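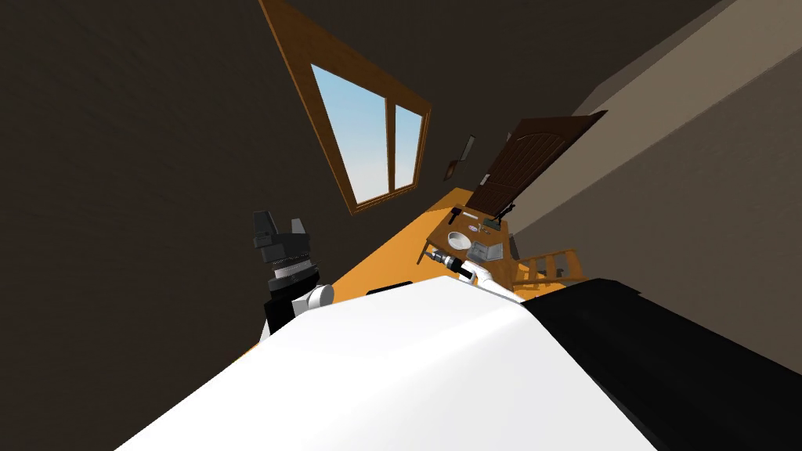 **Urkivo, simulation lead, Grallholm project group**

## 3. Setting up the dual-arm cell

The cell was built in simulation first. The room model has a wooden table with a bowl and a tray on it, and the robot stands close enough to bring a gripper over the edge of the tabletop.

Setup order:

1. Load the room and fix the base pose.
2. Zero both arms, left arm first.
3. Check each gripper against the wrist ring offset in the `Drevport` file.
4. Run 11 short reaches per arm and save the joint log.

The first log showed a wrist offset error of 3 mm on the left arm. The value had been entered twice – once in the arm file and once in the gripper file. Removing the second entry cleared it.

The physics step limit stayed at 2000 per reach. The longest reach used 439 steps. Collision checks between the arms and the body shell are still off and will be turned on in September.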